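Stisgate Neighbors Help Board
3 min read

How do I wash a long-pile plush without ruining the fur?

Posted by Béla Szalai

My daughter has a big gray plush that has been on her bed for years, and it's starting to smell like an old couch. The fur is the long silky kind. I already ruined one toy like this by tossing it in with the towels - it came out looking like a wet dog that dried in a ditch, and it never got soft again. The tag was cut off ages ago so I have no idea what's inside. Stuffing feels like regular fluff, no beans that I can find.

We have a top loader with the post in the middle and a dryer that only knows one temperature (hot). I'd like to get this done by Thursday because that's when she gets back from her grandma's. Can I do it in the machine at all, or am I stuck with the bathtub?

Deok-su Yang

Bathtub! I know it's a pain, but with a center post I wouldn't risk it. I've done a bunch of these for my sister's kids and the long fur ones all went the same way.

Brush it dry first. Please don't skip this, every little tangle turns into felt once it's wet. I use a pet slicker brush from Celier, the cheap one, and I go in short strokes starting at the tips. Then fill the tub with cool water and a small squirt of baby shampoo. Push the toy under and squeeze it like a sponge. Don't rub the fur against itself. Let it soak 18 minutes or so, drain, and rinse until the water stops looking like tea. Mine took 2 full tubs of rinse water and one was truly disgusting.

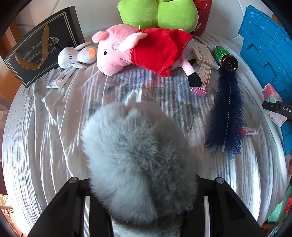

Long, pale gray pile, the kind that needs a brush before it goes near water.

For drying, roll it up in a towel and kneel on it. Swap towels and kneel again. Then set it on a rack with a fan pointed at it, and flip it whenever you walk by. It'll feel dry on the outside way before the middle is done, so give it another day after you think you're finished - a damp middle is how you get that couch smell right back. Brush again while the fur is barely damp and once more at the end.

If you're starting now, Thursday might be tight. I'd get it in the tub tonight.

Tóth

just put it in a pillowcase and use the gentle cycle, cold. tie the end with a hair elastic. i've never had a problem and i have cats so i wash everything. no fabric softener though, it makes the fur greasy. for the dryer take it to the laundromat on the corner, theirs have an air only setting

Comments

Béla Szalai: Went with the tub. The water was brown, I'm ashamed. It's in front of the fan now and I'm brushing it every time I pass.

Deok-su Yang: Ha, mine was worse. Check the seams too while you're at it, wet stuffing is heavy and pulls on old thread.

Sustis: does the pillowcase thing work with a front loader? mine spins at 700 on gentle and I can't turn it down

Tóth: mine's a front loader and it's been fine

Contact | Copyright Stisgate Neighbors | Back to top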